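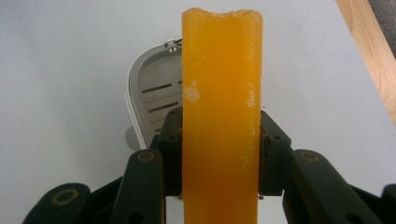 Home Projects Reports Team Contact

Spending the Gripper Money: Our Equipment Plan

I was the one who got stuck with the budget half of this project, and I'll admit I thought it would be the boring half. It wasn't! We had 334 dollars left for parts and a wish list that Teodoro had been adding to since May, so most of my job was saying no to Teodoro.

The first thing I did was sort the list into stuff that wears out and stuff that just sits there. Fingers, pads, wrap and cables wear out. The Rutum bench rail on the list (269 dollars, ouch) just sits there, and it would have eaten nearly everything. Angeliki argued for it pretty hard. I get why, it's a really nice rail, but we'd have been left with 65 dollars for every pad and cable until the end of the year.

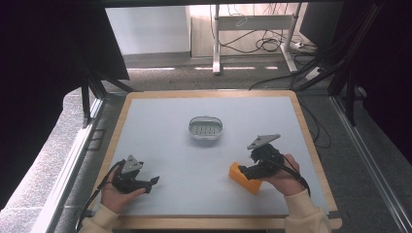
Cables were where I changed my mind the most. I had them down as a one-line item, one spare and done, and Fatemeh made me go sit at the table and look at how we work. With a gripper in each hand you have a black cable coming off each one, the left one running down past your hand and off the side of the table, the right one looping over your hand before it drops. That's a lot of bending. So now the plan has two spares per gripper, in the longer length, from Pluvent, at 17 dollars each. It comes to 68 for the set (I checked it twice, then Sotiris checked it again).

Pads came next. Omeo sells a pack for 16 dollars and Sfakianakis sells almost the same thing for less, but you pay shipping on every order, and we never order enough at once to make that work out. I put down four Omeo packs. Leonidas thinks three would do it.
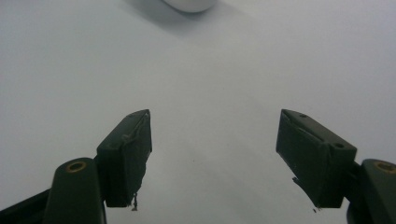
He may be right, and I told him so, but I'd rather end the year with a pack in the drawer than spend a Sunday cutting wrap by hand. The packs are 64 dollars all together, so with the cables we're at 132. That leaves 202.

I want to hold on to most of that. My suggestion is to keep 150 untouched until we know if the grippers need new pivot parts, and let the team vote on the other 52. Teodoro has already told me how he's voting (a second tool tray). Angeliki wants it saved toward the rail for next year, and I'm leaning her way.

Still to do: get a written quote from Pluvent, ask Omeo if they'll hold the price, and move the list out of my notebook and into the shared sheet.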